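Silla plegable Culitz, la negra. La tengo desde mayo y la uso a diario, asi que ya puedo opinar.

Montaje: ninguno. La abres y ya. Pesa poco, la llevo con una mano del salón a la terraza. Plegada cabe detrás de la puerta.

Lo bueno - el respaldo. Más recto que el de la Forkdale que tenía antes, y aguanto una tarde entera sin que me duela la espalda. El asiento es algo estrecho, eso sí. Para cenar perfecto, para ver una peli no.

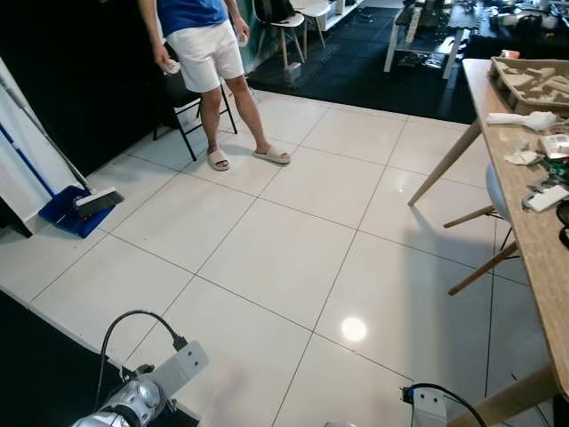 Lo malo, los tacos de las patas. Vienen 4 y son de una goma durísima. A las dos semanas uno se salió y no apareció más. Pedí repuesto a la tienda un viernes, contestaron el mismo día, llegaron 16 en una bolsita. Bien por ellos, pero los nuevos bailan igual. Les puse una gota de pegamento y listo.

La bisagra chirriaba al principio, con un poco de aceite se fue. Pagué 900 pesos y por ese precio no le pido mas. La Brutevus cuesta 2000 y la probé en casa de mi hermana: más blanda, sí, pero pesa un monton y al cerrarla te pilla los dedos.

Nota: un 7. Compraría otra.

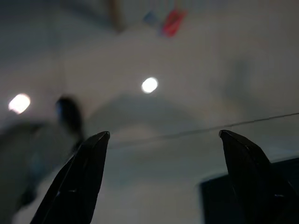 Eliécer Ñahui: a mí el pegamento me duró un mes. Lo que funciona es cinta de teflón, dos vueltas y meter el taco a presión. Y ojo con el aceite en la bisagra, que mancha el pantalón. ¿La tuya también cojea un poco o es solo la mía?

La mía no cojea. Pruebo lo del teflón y edito.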